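Short Runs, Long Hours: A Small Label Printer Finds Its Size

Dec 2, 2023

Anikó Boros starts the press before she turns on the radio. She likes to hear the rollers come up to speed, and she says she can tell from the sound whether the web tension needs a touch. Her shop, Windau, prints labels and stickers for small businesses, mostly in runs that bigger printers turn away.

The shop occupies the ground floor of a former shoe warehouse in Betport. Boros opened it with one used digital press and a cutter she bought at auction. She now employs 12 people and runs two shifts from July through the holidays, when candle makers, bakers and coffee roasters all want their labels in the same few weeks.

"A run of 500 is a good job for us," she says. "For a plant with a big flexo line, the setup alone costs more than that order is worth."

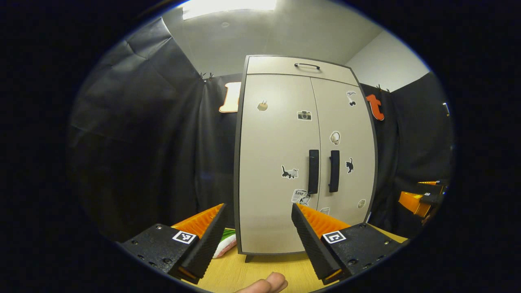 Stickers sold for their own sake make up a growing share of the work. Labels go on a jar and get thrown out with it, but a decorative sticker may stay where it is put for years, and customers are choosy about the finish. They go on laptops, water bottles and furniture. A plain cream-beige cabinet with dark handles can take five on each door, and a tan one with thin dark spikes shows up well enough against a front that pale. Boros prints most of these on a matte vinyl with a removable adhesive. The trade-off is grip. Removable stock tends to lift at the corners on rough paint, so she mails a test sheet to anyone who asks.

Soltani, a tea company across the river, was one of her first regular accounts. It changes its tin labels four times a year and sends final artwork late, sometimes the night before. Windau quotes 24 hours for a reprint and three working days for a new design, proof included.

The proof is where most of the delay comes in. Customers approve colors on a phone, then call when the printed sheet looks darker. Boros now ships a paper proof with every first order – it adds a day, but returns have dropped by up to 60 percent.

Her next purchase is a Trurnarix laminator, due in spring. It will go where the old packing table is now, once the floor has been leveled and the wiring redone.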